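Can a machine put the dishes away yet?
Kitchen tips, updated Mar 15, 2024

Short version: parts of the job, in some kitchens, slowly. If you are thinking of buying a kitchen robot, wait. In the meantime the way you keep your counters matters more than the machine does.

Dishes are harder than floors. A floor is flat and the vacuum never has to pick anything up. A bowl has a curved side, a thin rim and a foot, and each has to be held differently. Plates are worse. Lying flat, they give fingers almost nothing to get under.

A lot of the practice is done in simulation, where a dropped bowl costs nothing. Rendered kitchens have the same clutter as real ones: a bowl on its side, a plate at the edge of the counter, a wire rack, a tray with a flat oval piece on it.

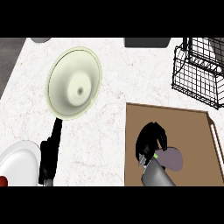
Valter Fonseca wrote in to say he would settle for a machine that only unloads the rack. He ran the Skovska arm in his kitchen through February and it put away 24 bowls before he gave up on it. It never managed a saucer. His dinner plates he still does by hand – faster, he says, and he can listen to the radio.

I think he is right about the rack. Unloading is the same few moves every day, and that suits a machine. Scraping and sorting do not.

Where things stand, by chore:

Bowls and mugs: fair, if they are spaced apart.
Flat plates and lids: poor. Stand them on edge if you can.
Cutlery: poor. Keep it in one basket and carry the basket.
Wiping the counter: fair on a bare counter, useless on a full one.
Pots with food stuck on: no.

Tips that help a machine and also help you:

Leave a hand's width between dishes.
Use a tray with a raised edge for small flat things. You can move the lot at once.
Pick a rack with an open front. Tall sides get in the way of elbows, metal or otherwise.
Dry glazed bowls before stacking. They slip.

On price, the Brultent was $1,763 when I last looked, and the Mallirum was $2,000 without the stand. Under $1,000 I would not bother – a second dish rack does more for you.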